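So January has been the month of the drawers. I started with the one by the stove, which hadn't shut properly since before Thanksgiving, and then I got carried away and pulled out the desk drawer too, and by 16 minutes in (I had a podcast going, so I know) everything was mixed up together and I was eating crackers standing up.

Scissors! Why do I own so many scissors? I blame the craft phase. Pink handles, black handles, a tiny pair I think came from a sewing kit. I've decided they're all going to live in the blue plastic tray from Zillwood, which used to hold pens and never did it very well.

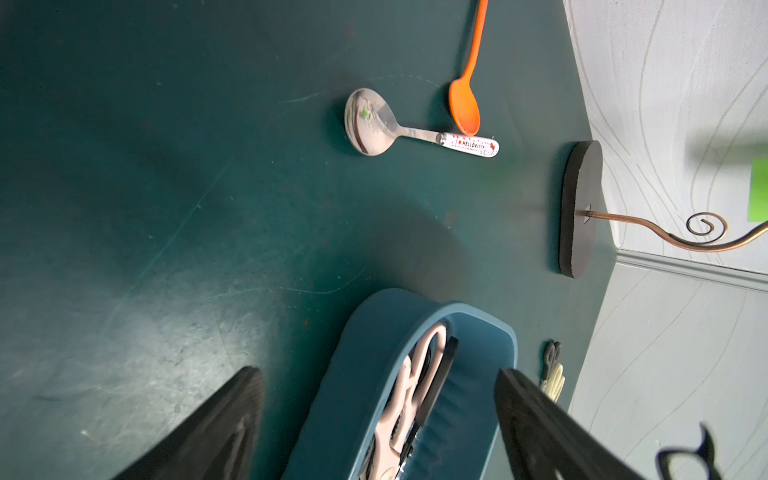
The Hello Kitty spoon stays, and I won't be taking questions. It's my yogurt spoon. The orange silicone one I'm less sure about, because it's great for getting the last of the jam out but the handle is so long it never fits the drawer the right way. Maybe a jar on the counter? My neighbor Ilídio Morais keeps his in an old coffee can and it looks kind of nice.

I also want to do something about that green table. I love the color but it's scratched all over and there's a pale patch that bugs me every time the lamp is on. Has anyone tried wax on a matte top? I'd rather not repaint, I did that with the bookshelf and I'm still finding drips.

Next up is the hall closet, wish me luck.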